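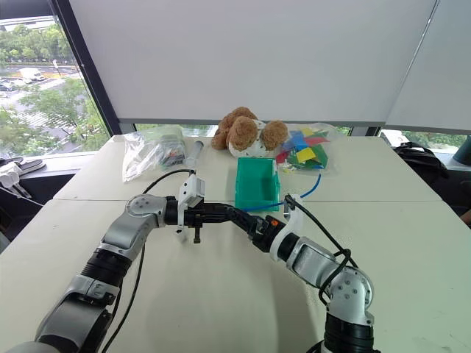
Our two-arm sorting software has had its best stretch since the grant began, and I'm very happy to be writing this one! The short version is that the new planner is in, the old one has been retired, and both arms now share one picture of the table and one clock. The layout we use for most of our testing is a green bin in front of the two arms, clear bags to either side of it, and a brown teddy bear at the back, and with the grippers nearly meeting fingertip to fingertip in the middle you get a good sense of how little room the planner has to work with. That narrow zone is where most of our effort has gone, and it takes up most of this report too.

Brimby Software, progress report to the Talgate Fund
Period ending 6/15/18

The planner

In the last report we described Elby, our motion planner, as working for one arm at a time. The second arm was treated as furniture: it parked, the first arm moved, then they swapped. It was safe and very slow. Elby now plans for both arms together. Each arm proposes a path, the planner checks the two paths against each other at every time step, and if they come too close it slows one of them down before it tries to bend the path. Slowing first was a late idea and I'm a little embarrassed that we spent so long on bending. Bent paths looked clever on screen and made the elbows swing out in ways that surprised us.

The regression set for Elby has grown to 2,259 recorded planning problems. Every change to the planner is run against the whole set overnight. On the current build, 511 of those problems still come back with a parked-arm answer, meaning the planner gave up on moving both arms and fell back to the old one-at-a-time way. These are correct answers, just slow ones. Nearly all of them involve both grippers wanting the space over the bin at the same moment, and we would like that number to come down a lot.

Perception

Tô is the part of the system that decides what is on the table and where. It had the hardest job this period and made the most progress (I may be biased, I wrote a good deal of it). The trouble has always been clear plastic. A bag full of colorful pieces tends to be seen as many small objects floating near each other, and an early version of Tô would happily send a gripper after one red piece through the plastic. We now group anything that moves together between two looks and treat the group as one object until we have evidence against it. It costs us a second look at the start of each run, which we think is a fair trade.

Dark items in a clear bag are still a weak point. Tô finds the bag but often puts its edge in the wrong place, and a grasp planned on a wrong edge closes on air. We have tried 3 different ways of finding the edge. The one we are keeping uses the highlights on the plastic itself, and it depends more than we would like on daylight from the window. Pulling the blinds helps. We'd still like a fix that lives in the code.

Soft toys turned out to be easy for finding and awkward for everything else. The bear is picked out reliably from any side we have tried, but its size estimate changes depending on how it is lying, so the planner leaves a wide margin around it and wastes space. A better shape model for soft objects is on the list for the next period.

Control

There is less to say here, which is good news. The two arms used to run on separate control loops that drifted apart by small amounts over a long session, and we have moved both onto a single loop. Handovers from one gripper to the other were the main reason for doing it. With the old setup the receiving gripper could close before the giving gripper was in place, and we had padded every handover with a long wait to cover that. The wait is now short enough that visitors no longer ask whether something has crashed.

We also added a cable check. The planner knows where the links are, but until this spring it knew nothing about the cables that run along them, and a wrist turned far enough one way would pull its cable tight. Elby now keeps a running total of wrist rotation and unwinds between tasks when it has to. It's a simple fix and I wish we had done it in the first month.

Tooling

The replay viewer was not in the original plan, and it has paid for itself many times over. It lets us load any logged run, step through it, and see side by side what Tô believed and what Elby decided. Before we had it, a failed grasp meant an afternoon of reading logs. We've cleaned it up enough to share with the other Talgate grantees if they'd like it. The install notes are still rough.

Milestones

Of the 4 milestones set for this period, we have met the shared planner, the single control loop and the grouped-object detection. The remaining one, a full sort of mixed bags and loose items with no parked-arm fallback, is late. We are asking to move it to December. No extra money is needed for this; the time will come out of the documentation work, which we'd push back to follow it.

What we'd like from you

A decision on the December date, and a word on whether the fund would be happy for us to release the regression set along with the planner. We're very keen to do it. Other groups working with two arms have asked us for it, and their hard cases would be a welcome addition to ours.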